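March 4, 2023

Sorting day, finally.
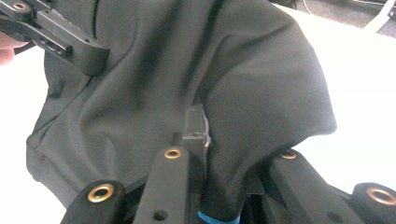
Wilma rang before breakfast to ask if I still had her casserole dish, and I do, so that was the first job. After that I did the clothes. Most of them had been sitting in the back room since October and I was tired of stepping over them. The dark grey knit took me longest to decide on. It creases the moment it is bunched up and I have never found a way of folding it that lasts. I put it with the things to keep – for now – and told myself I would look again at Easter.

Two bags are by the door for Yamuna to take when she comes past. She says the shop near Zedumholm is accepting winter things until the 11th and after that only summer, so I was just in time. The brown coat went in, and the jumper from Panagiotis that never fitted across the shoulders. I felt a bit bad about the jumper.

Stopped at one for soup and the last of the bread. Rang Marina back but she was driving. Paid the Girnetti bill, £20 more than last time, and I must ask them why.

Didn't get to the socks or the top shelf. The drawer is sticking again on the left side and I tried candle wax on it, which helped a little. Kaja says to sand it. Tomorrow, if my back is all right.

Rain from four o'clock. Bed early.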